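3.2 What ends up on a shared table

I should say up front that I didn't set out to write about tables. The Nomevell study was supposed to be about drawers – what people put in them, how long it stays there, whether they can find it again – and the tables were only meant to be where the drawers got emptied. But by July I had more notes on the tabletops than on the drawers, and they were a lot more fun to read, so this section is about those.

We coded every item into one of 6 groups: writing things, fixing things (tape, glue, small hardware), food and drink, cloths, containers, and whatever was left over. The coding sheet is the one we used in the Mirine pilot, with "cloths" split off from "cleaning" after a long argument over whether a towel is a tool. I lost that argument, and I still think I was right. In total the sheet holds 261 entries, and I've been through all of them more times than I'd like to admit.

Figure 2 has two views of the same table. It's a pretty typical one for us, with pens, a green cloth, and something to eat all sharing a surface.
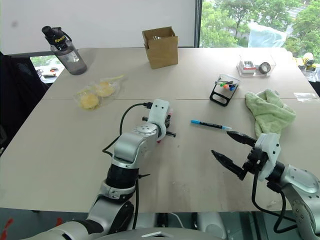
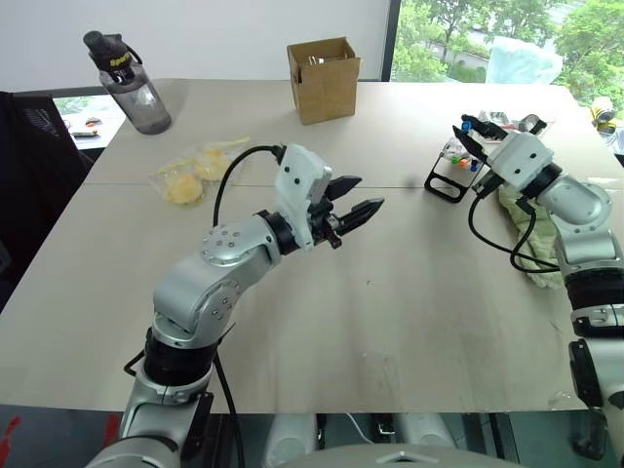 Figure 2. Shared worktable, two views. Both show a small holder toward the back, the crumpled light green cloth on the right, and two round yellow items of food in clear plastic on the left.

The first thing I noticed across the whole set was how stubborn the writing things are. Give people a holder and they'll use it, mostly, but there's nearly always one pen that lives outside. I started calling it the stray in my notes and the name stuck. When I asked people about the stray they got a little defensive (one told me it was "on its way back"), and I ended up giving it a code of its own, because lumping it in with the pens in the holder hid the thing I was most curious about.

Food was harder. Our rule was that anything edible counted as food even if it was still wrapped, and anything to drink from counted too, full or empty. That sounds simple until you meet a cookie tin full of screws! We went with contents over container there, and we did the same for cardboard boxes, which is why the container group looks so small in Table 4. A box only counts as a container if we couldn't tell what was in it.

Cloths I want to come back to in Section 5. People fold them when they put them away and hardly ever when they're using them, so a folded cloth and a bunched-up one got separate marks on the sheet. The Jitaru group scored both the same way, and I think that's why their "idle" numbers come out higher than ours – we tried merging our two marks and the gap mostly closed.

One more note on method. We didn't ask anybody to tidy first, and we didn't ask them to leave a mess either. The sign-up form just said we'd be looking at the table as it was. A few people clearly cleaned up anyway, and those tables stayed in the set with a flag next to them. I ran everything in Section 4 with and without the flagged ones, and the order of the groups didn't change.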